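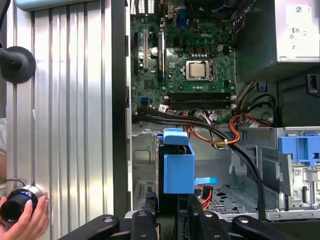
The quote for a robot arm is usually the easiest number in the project to get. A vendor will send it the same afternoon. The harder numbers come later, after someone sets a real product on the table and begins working through what the machine has to touch. At Sarantis, a computer recycling shop in Preltport, the product is the office desktop. A Dell tower on its side with the cover off shows where the money goes: black cables sweeping across into the drive area, orange and yellow power wires looped beside them, a white cable tie, a blue plastic carrier in the drive cage with its release tab sticking out. Each of those is a separate handling problem, and each one needs a line in the budget.

Sarantis takes in retired office machines from schools, clinics and county offices. The shop handled more than 4,000 desktops last year, nearly all of them opened by hand. Drives come out first, because customers want them accounted for before anything else happens. Boards, power supplies and optical drives follow.

The shop began planning for automation in May. Its first idea was to buy a complete disassembly cell from a single supplier. That plan lasted until the first site visit, when the supplier asked for a list of models and the shop handed over one with 215 entries. The supplier asked for a shorter list.

Start with the mix

The advice from Vastemach, the integrator that eventually took the job, was to stop pricing machines and sort the incoming stock first. For three weeks the receiving desk wrote down every model that came through the door. A small group of business towers made up most of the volume. The rest was a long tail of home machines, small form factor cases and one-off builds that would never pay for their own tooling.

That list set the scope. The cell would handle the common towers, and only certain steps on those. People would keep the rest. Buyers who skip this exercise tend to pay for flexibility they don't use, or find out after delivery that the gripper they chose won't fit the case they see most often.

It also helps to write down what condition the machines arrive in. Two towers of the same model may have different cards fitted, different cable routing and a different number of drives. A cell planned around a clean sample from the storeroom will run into trouble in its first week on the floor.

Price the parts around the arm

Grippers and fixtures took up far more of the planning than the arm did. A finger that can press a latch may be too wide to get between a cable and a drive cage. Suction works on flat labels and smooth covers and does little on a perforated panel. Sarantis budgeted for two kinds of tooling and kept a reserve for a third.

Fixtures deserve the same attention. A part that has been removed has to go somewhere, and if the next step depends on knowing exactly where it is, it needs a holder. The shop uses 3D-printed plates for this. Printing them costs little, but designing them takes hours, and those hours belong in the budget. Every change in the model list can mean another plate.

At the bench, a 3.5-inch hard drive stands in one slot of a gray plate beside the open tower, with the gripper pressing on it from above. On paper the transfer is one line in a process sheet. In the budget it is a gripper, a plate, a table stiff enough to hold both in position, and the engineering time to join them up. 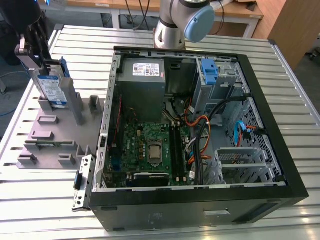 Leave room for the bench trial

Sarantis set aside $3,000 for bench trials before it signed for production equipment. The money covered sample machines, printed plates and replacement fingers. A trial should use the shop's own stock, and the people who do the work by hand should be in the room for it. They know which latches stick and which cables are always in the way.

Ask the integrator to report each step separately. One overall success figure hides too much. If drive removal works well and cable handling doesn't, the sensible purchase may be a cell that handles drives only, with a person unplugging everything ahead of it.

Count the floor and the people

Holside, the landlord for the Preltport building, had to approve a new electrical drop, and that added weeks to the schedule. Floor space was tight as well. The cell needs clear access for carts on both the incoming and outgoing sides, which meant moving two hand benches.

Training was the last item added and one of the larger ones. Someone on each shift has to be able to clear a jam, swap a finger and restart a job without calling the integrator. Sarantis put those hours in the first-year figure and left them in the second-year figure too, at half the amount.

The shop's order is for one cell. A second is penciled in for the following budget, pending the first cell's numbers on the common towers.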